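Home | Kitchen | Workshop | Archive | About

Cleaning and drying a yellow plastic pitcher

Posted in April by Rawiri Kerslake
Print | E-mail this post

The amber container in our kitchen kit has had a film on the inside for most of the summer. It came with the last lot of shared crockery, no brand on it that I can find, and it gets used for cordial, iced tea and once for soaking lentils. Cordial is the worst of these. The sugar goes, but the colouring and the citrus oil stay behind and hold on to dust.

I have written about glass before (see the Levadine kettle post), and most of that applies. Plastic differs in two ways. It scratches, and it holds on to oils longer than glass will. A scouring pad will get the film off in a minute and leave the surface in worse shape for the next one. Once the inside is scratched the film comes back faster and you are cleaning it every week.

What I use

One bottle brush with a foam head, 46 mm across. Bristle is fine for glass.
Dish detergent, the plain unscented type.
Bicarb soda, one heaped tablespoon.
White vinegar, 400 mL, kept for the second soak.
A microfibre cloth for the wash and a different one for the dry.

Do not mix the bicarb and the vinegar. They neutralise each other and you end up with slightly salty water. Kwadwo Amoah still does it for the fizz and we have agreed to leave the subject alone.

First soak

Fill to 2000 mL with warm tap water, add a squirt of detergent and the bicarb, and leave it for an hour. Warm means you can hold your hand in it. I checked ours with the jam thermometer the first time and it read 46 degrees, which was fine. Our dishwasher lists 85 degrees for the intensive program and I would not put any unmarked plastic through that. If there is a resin code underneath, look it up. If there isn't, wash by hand.

Empty, rinse, then go over the inside with the foam brush, turning the container and keeping the brush still. The corner where the wall meets the base takes the most time. Any moulded ridge will collect residue along both edges, and a cloth folded over a fingertip gets in there better than the brush does.

Second soak

Vinegar, topped up with cold water to cover the film line. Thirty minutes. This is for scale and it matters more if your water is hard. Ours is – the Trostwood end of town has always been bad for it. Rinse twice. If it still smells of vinegar after the second rinse, leave it open overnight and it will go.

Drying

Most people stop too early here. On coloured plastic with a frosted finish, droplets are hard to pick out against the surface, and each one leaves a ring if the water is hard. I stand the container up and do the outside first, working from the shoulder down and going round the handle last. Then it goes on its side for the open end and the rim piece, with one hand on top to stop it rolling. A smooth table is no help at all in this regard. Lay a tea towel under it if you are working alone. 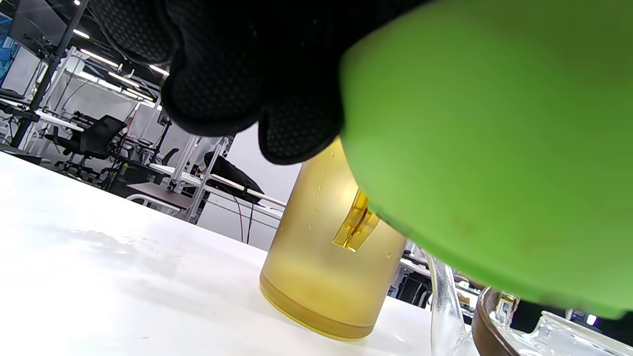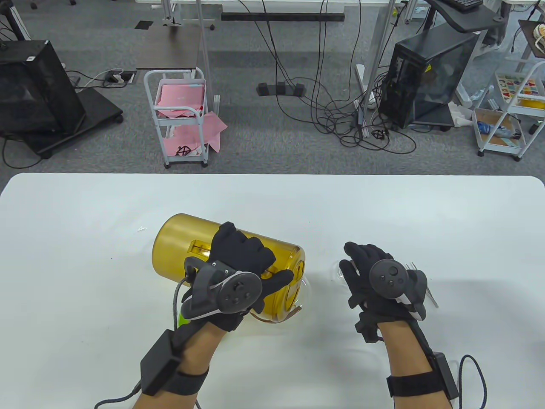

Glassware next to it

Keep glass well clear of where the container can roll. Clear bowls on a white top are easy to miss, and I have lost two that way. Forks and other cutlery should go in the drawer before you start wiping.

Glass teapots get the same vinegar soak, with the lid done separately. Rinse the spout by running water backwards through it. A pipe cleaner works for the narrow part, though check the wire end is folded over first. The Melau strainer baskets can go in the same soak but take them out after ten minutes or the mesh dulls.

How often

Every fortnight if it holds cordial. Monthly for water. I have put a strip of tape inside the cupboard door with the last date on it, and Lamisi Ankrah has been adding to it, so there are now entries for the teapot and the Lindgren jug as well. The jug is due.

Still to sort out: the lid seal. It has gone brown in one spot and neither soak shifted it. I will try a weak oxygen bleach solution on it next and add a note to this post if there is any change.

Filed under: Kitchen, Cleaning

Share this post (3) | Comments (7) | Print | E-mail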